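Workshop Tips: Hand-Held Gripper Kits, Week Two With the Jemolard

Quick one this week, bench is a mess and the Clallum order is due. Several of you wrote in about the Jemolard hand gripper kit so here's what we've learned so far. Two grippers, marker cubes, little chest screen, cables. You hold them, you do the job with your own arms, the recording teaches a robot arm later. $1,704 for the pair from Wirero, shipping on top. Not cheap. Not crazy either for what it is.

Before you buy. Measure your table. Measure the space around it too. You need elbow room on both sides and a chair you can shove out of the way with your hip, your hands will be full.

Fingers first. Everybody wants to go straight to picking stuff up. Don't. Close the fingers slowly and look down at where the tips meet. Should come together in a clean point. If one rides over the other, back off the screw at the base a quarter turn, close again, snug it up. Took me three goes the first time and I was cross.

Pads. Textured, nice and grippy out of the box. They pick up lint like you wouldn't beleive. Damp cloth, no soap, let them air dry. Old toothbrush for the grid if crumbs get in. Do NOT use the orange degreaser, Declan Moriarty tried it on his set and the pads went shiny and that was the end of those. Spare pads $6 each, order a couple with the kit and save yourself the postage.

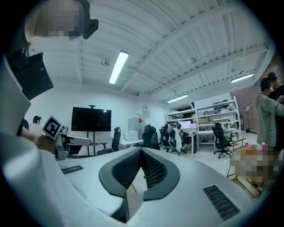

Can I use the kit with only one gripper?
One works fine for simple picking and placing. Get the pair if you want to fold, pour, open lids or do anything where one hand steadies the other. Wirero sells the second one separately but you pay more that way.

Okay, setup order. Tape this inside the case lid:

Charge the screen the night before.
Fingers, check the point.
Wipe the markers. Dry cloth only.
Cables over the shoulder and down the back.
Start the timer, hold still for a slow breath, then go.

That last one matters more than you'd think. Start moving right away and the first bit of the take is junk.

Markers. The black and white squares are how the software knows where your hands are. Thumbprint across one and it gets confused. Shiny tape, same trouble. Drita Kovačević keeps hers under a cut-off sock when they're in the drawer, which works great and costs nothing. Don't peel a lifting corner, press it back with a dab of glue stick.

Lighting. Overhead is fine. Window behind you is not, you get a glare stripe on a pale tabletop and things go missing in it. An old matte placemat under the work fixes it. Any dull color.

Weight. Printed on the box as 366 grams a side. Feels like nothing at nine in the morning and like a sack of potatos by lunch. Short takes. Sit down between. Shake your wrists out.

Start with one thing on the table. One. Something phone sized with straight sides, it's easy to get the tips round and it won't roll off. Clear the rest away. Mugs can wait until you've got the feel of the squeeze, and soft stuff like dish towels comes after mugs.

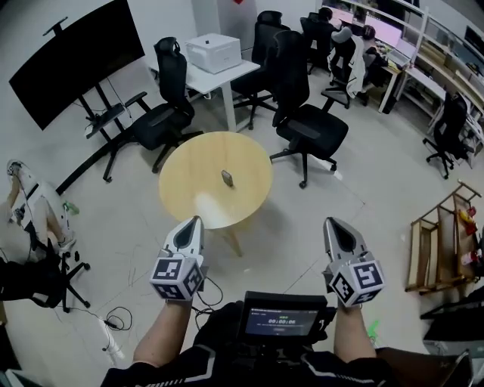

Workshop Tips, Issue 67, p. 4

Cable business. Trailing cable is the main gripe in this house. It drops off the gripper, swings about, finds a chair wheel. Hook and loop strap at the elbow, another at the belt, leave slack between so you can still reach. Power strip off to the side and out of your walking path. If you've got wheelie chairs push them back farther than seems needed.

Screen. Small type. Very small. The timer is readable, the rest I need my glasses for. Úna Ó Riain says you can turn up the text size in the settings under Display, I haven't found it, will report back.

How does it stack up against the Brennan kit? Brennan is lighter in the hand and the case is better, proper foam. But the fingers are flat and straight and you can't get under a thin thing with them, a coaster say, or a butter knife. Jemolard's pointed tips get in there no bother. Brennan's instructions are miles clearer though. Jemolard's leaflet has step four twice.

Battery on ours lasts over 6 hours if you switch the screen off at breaks. Malachy Duggan gets less but he leaves everything on.

Storage. Fingers open, never clamped shut, or the pads take a dent. Cables coiled loose, no tight wraps round the body.

Verdict so far: buy it if you'll use it weekly, borrow if you won't. Would like a longer cable and bigger print.

More in December when I've tried the soft pads. Send questions the usual way, and whoever has my small hex key please put it back.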